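Mukix Releases Practice Guide for Tethered Humanoid Robots in Furnished Rooms

UDVILLE, March – Mukix today released the first public edition of its practice guide for humanoid robots that do household work while attached to a tether. The guide covers room preparation, cable routing, handling of light containers and the conditions for stopping a run. It is available at no cost to laboratories, integrators and test houses.

The guide contains 16 clauses and 2 annexes. It was drafted at the Mukix site in Udville and reviewed by Hailu, which operates a furnished test room in Irnden. During the review period, 645 comments were received. Of these, 421 led to a change in the text.

Clause 4 deals with work at floor level. Containers that have fallen or been placed on their side are treated as a separate class of object, and both hands are to be brought within reach of the opening before any lift is commanded. Liners and bags are assessed apart from the container that holds them.

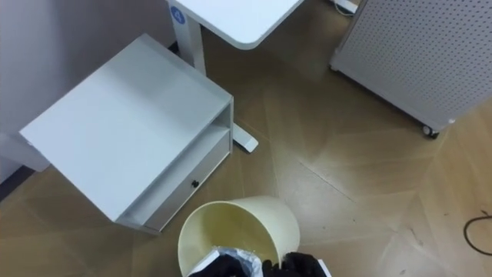
Hailu asked during the review that the clause go further and cover tipped furniture, arguing that a low cabinet on its side changes the reachable floor area more than any bin does. The request was accepted. Clause 4.3 now requires a new reach check whenever furniture has been moved or overturned, including between two runs of the same task.

Clause 7 sets out rules for walking with a load in one hand. The overhead line and the floor cable are considered separately. The overhead line must have enough slack for the full walking path without pulling on the upper back. The floor cable is to trail behind the robot, on the side away from the direction of travel. Operators record the following before the first step:

1. Load and grip. Note the type of container, the hand in use and the grip point, whether handle or rim. The free arm must have a clear range of motion over nearby desks and cabinets.

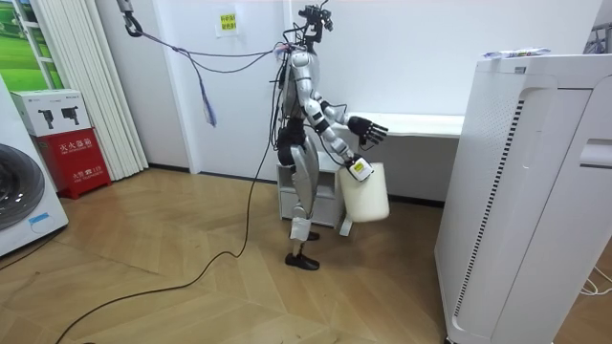

2. Path. Mark the start and end positions. Doors along the path stay closed for the length of the run, and appliances next to it are listed by type.

3. Tether. Inspect the hook, the line and the attachment at the back. A worn line is replaced before the run and may not be taped.

4. Stop control. Test the stop button with the robot standing, then again with the arm extended.

The rules apply to open containers as well as closed ones. For open containers, the guide adds a limit on arm swing, to be set by the operator for each task and written into the run sheet.

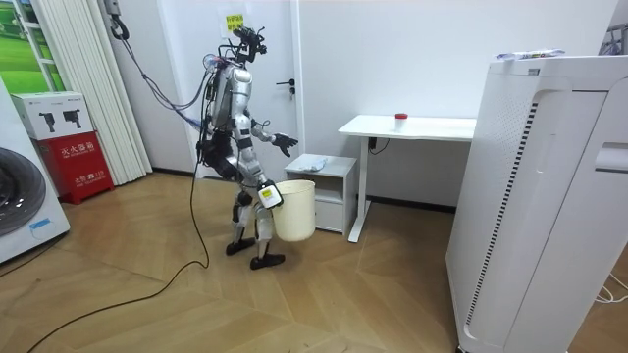
Humanoid robot carrying an open bucket by the rim, with floor cable and overhead line attached.

Annex A addresses cables that do not belong to the robot. Power strips, adapters and appliance cords are common in furnished rooms and were the subject of more comments than any other item. The annex divides the floor into a work zone and a service zone. Loose cable is permitted in the service zone only – a cable that crosses into the work zone must be moved or fixed down before the robot is powered.

Wheeled panels and partitions fall under the same annex. Casters are to be locked, and the position of each panel is entered on the room plan. If a panel blocks the operator's direct line of sight to the hands, a second viewing position is required. 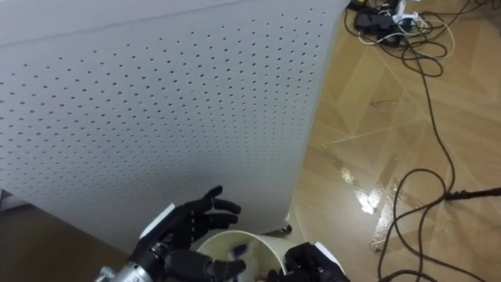
Annex B contains the run sheet and a blank room plan, both of which may be copied without permission. Sites that already keep their own records can continue to do so if the entries match those in the annex.

The guide is voluntary and does not replace national law or existing machine safety standards. Mukix will accept comments on the first edition through its Udville office. Comments should cite the clause number and include proposed wording. Hailu will continue to serve as reviewer for the second edition.

About Mukix
Mukix develops test methods and written procedures for service robots. The company is based in Udville.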